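4.2 Where the collisions happen

Most of the public argument about road safety in Stolmont concerns speed, and most of the collisions in our data took place at a speed a determined jogger could match. Of the 2,292 insurance and police reports we coded for the district, 520 were filed from off-street parking: supermarket lots, clinic lots, the gravel overflow behind places of worship, and one drive-through bank whose exit lane deserves a paper of its own. The rest belong to the public road and are taken up in Section 5.

Parking lot collisions are badly recorded. The standard report form used in Stolmont and in neighboring Cusell asks for a street name, a direction of travel and a posted limit, and a parking lot has none of these. Officers cope as best they can. We found "direction of travel" filled in as "out," "backward," and, in one case from the Bellamy shopping plaza, "disputed." We recoded these entries by reading the written account on the back of the form, where one existed and could be read.

After recoding, the 520 lot reports were sorted by the first thing struck. Parked vehicles came first by a wide margin. Light poles, cart corrals and low walls followed, and pedestrians made up 129 reports. That last figure is the one that matters. A dented door is an afternoon of phone calls, while a fall onto asphalt at the age of seventy can be the end of living alone, and the form gives both the same small square to tick.

We looked next at reports in which a single vehicle struck more than one object. There were 19. They are rare, they are expensive, and they account for nearly all of the lot collisions that reached the local news. In the written accounts the driver usually describes pressing the brake and being surprised by the result. Earlier work on pedal error tends to treat this as a question of age. Our reports support that only in part: older drivers do appear more often than their share of licenses would predict, but the group also contains a delivery driver on his first shift and two people who were, by their own account, eating. 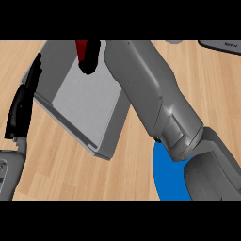 Figure 3. Simulated view: open gray box on a wood-plank surface.

Why do multiple-impact collisions cluster late in the morning?
The lots are full at that hour and people are walking through them. In our reports the late-morning cases came mostly from lots serving a fixed event, such as a service, a funeral or a clinic session, where everyone arrives together and leaves together. A car that runs away in a half-empty lot meets a curb. In a full one it meets the next car, and then the one after that.

The layout of the lot matters as well, though less tidily than we had hoped. We expected angled bays to do better than square ones. In Cusell they did. In Stolmont they did not, mainly on account of the Jarkness Road clinic, where the bays are angled one way and the arrows painted on the ground point the other. Visitors appear to have settled on following the arrows until something is hit. We kept the clinic in the sample, with some reluctance, on the grounds that real drivers are also obliged to use it.

Walking routes were the more useful measure. We marked a lot as having a separate route if a person could get from the farthest bay to the door without stepping behind a parked vehicle. Very few qualified. Several had a route on the approved plan that had since been given over to carts, planters or a seasonal display of patio furniture. Where the route existed and could still be walked, pedestrian reports were scarce, but these were also the newer and quieter lots, and we would not lean on the difference very hard.

Two limits should be stated. First, a report exists only if someone filed it, and drivers who scrape an unattended car do not always feel moved to write. Our count of parked vehicles struck is therefore a count of honest drivers and of owners with good eyesight. Second, private lots fall outside the city's yearly traffic survey, so we have no measure of how many vehicles use them and can offer no rate per trip. We asked the operators of the Bellamy plaza for their gate counts. They replied in April that the gate had been out of service since a driver went through it.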